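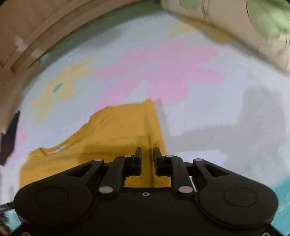

A mustard-yellow garment on a flowered cloth.

Peace groups in Bunddale went to the county building last night to ask for one pretty small thing, and I went along with my thermos and my notebook, because I've been writing about the Edgate base expansion for this site since it was only a rumor and I wasn't going to miss this one.

The small thing was a resolution. It wouldn't stop the expansion (the county can't do that, and everybody in the room knew it). It would just say, on paper, that the people who live next door to Edgate want public hearings before any more land gets signed over for foreign troop training. Seems mild, right? It still took 2 1/2 hours to get to it, thanks to a long argument over a culvert.

Nafula Nzioka spoke first. She read from a letter she had mailed to our representative in December, and then she held up the reply, a form letter thanking her for her interest in veterans' health care. People laughed, but she didn't. "I asked who decides that we're a training ground for somebody else's war," she said. "I'd like that question answered by a person." I've heard Nafula speak plenty of times and that was the best I've heard her.

In all, 19 people signed up to talk and seven of them were for the expansion. I want to be fair to them. One man runs a tire shop on the base road and says his business would double. A woman whose son is stationed overseas said she felt insulted by our banners, and she stayed afterward to talk with a few of us in the hallway, which I appreciated even though we didn't get anywhere near agreeing.

Then Yuk-lan Mok got up and asked the question I'd been hoping for: what's the money for? The base's own fact sheet promises up to 100 new jobs, and she wanted to know how many would go to people already living here. The liaison from Edgate said he'd have to get back to her. She asked when. He said soon! She wrote that down, slowly, and so did I.

My own view is no secret if you read this page. Both parties in Washington voted for this alliance money with hardly a word of debate, and towns like ours hear about it when the survey stakes go in. I'd rather see that cash go to the clinic, or the bus, or just about anything. But even if you think the alliance is the best thing since sliced bread, I can't see why you'd be against a hearing.

The vote was put off. Commissioners want their lawyer to look over the wording, so it comes back at the next regular meeting, same room, and the sign-up sheet for speakers goes out half an hour before the start. Get there early, the good chairs go fast.

We're meeting at Rashidi Hall before then to practice our two-minute remarks and paint a couple more banners. Bring brushes if you've got them, and park on the street side, since the back lot is still torn up.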